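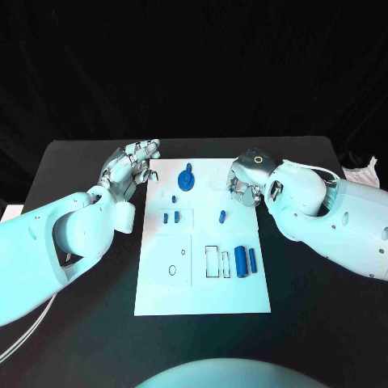

Do I need to redo the whole calibration if I've only moved the board?

Only the board part of it, which is steps 4 to 7 below. The arm zeroing can stay as it was unless you've had a joint apart or swapped a cable.

Filed under: Build guides > Two-arm bench > Setting up

Section 3: Setting the board and the first pick

I run this on the bench in our shared workshop at Penanlow, so your table will differ a bit, but the order of things is the same. Make yourself a tea first – the hands like a few minutes at idle before you ask them for anything fiddly.

1. Clear your elbows' worth of space behind the arms and check both of them can swing through the home move without snagging a cable.

2. Power up the left arm, wait for it to settle, then do the right. I did them together once and tripped the supply, so now I don't.

3. Run the home move at 30 per cent speed. Keep a hand on the stop button.

Caution: don't lean over the table while the arms are homing. They won't wait for you.

4. Lay the board flat, within reach of both hands, and get it as square to the table edge as you can. Mine sits 300 mm from the base plate.

5. Touch off the corners with a fingertip, going clockwise, and save each one.

6. Put the parts out. Cylinders and pegs go on their ends, never on their sides, or the grip width will be wrong.

7. Save the layout under a new name. I use the month and a letter, so February B and so on (Fulvio Galli uses song titles and can never find anything).

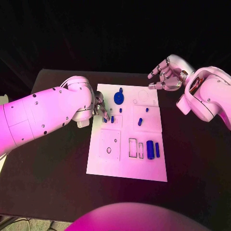
8. Start with the small pegs and do them one hand at a time. Park the other hand well clear, fingers open, and leave it there until you trust your settings.

9. If a peg slips, close the grip in steps of 3 and try again. Going up in big jumps just pings them across the room, and they're a pain to find on a dark floor.

Note: after 4 failed picks in a row the Brureo script pauses and waits for you. Press resume only once you've put the peg back upright.

Two-handed moves are in the next section – get the pegs going reliably before you turn the page.

© Wallance Bench Notes | Contact | Back to top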